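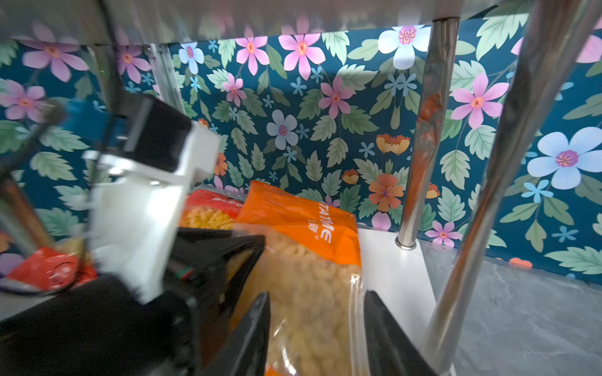
Chapter 9: Teaching by Demonstration

9.1 What does the robot learn when we show it?

The usual account is short. A person guides the arm by hand, or drives it from a distance with a pair of controls, and the robot records what happened. Do this enough times and it can do the job alone. Students tend to accept this too quickly, and so do the people who sell the equipment.

Take a bag of pasta on a shelf. The person at the controls brings two fingers in beside a metal post and closes them on the bag. She knows that a bag gives when squeezed and that the one behind it should stay where it is. The recording holds none of that knowledge. It holds joint positions, finger openings and pictures from the wrist, and the fingers themselves block part of the view.

Will 1000 such recordings make up for the gap? Weronika Kubiak, who taught the Nosten course on which this chapter draws, liked to ask what had changed between the first and the last. If the same flowered panel stood behind the shelf every time, a learner may well have come to depend on the flowers. A high success rate on that shelf tells us very little about a plain one.

We shall look at two ways of giving a demonstration, guiding by hand and remote control, and ask of each what is lost between the teacher and the record. Before reading on, write down everything you would need to tell a stranger who had to pick up the bag blindfolded. Keep the list for Section 9.4.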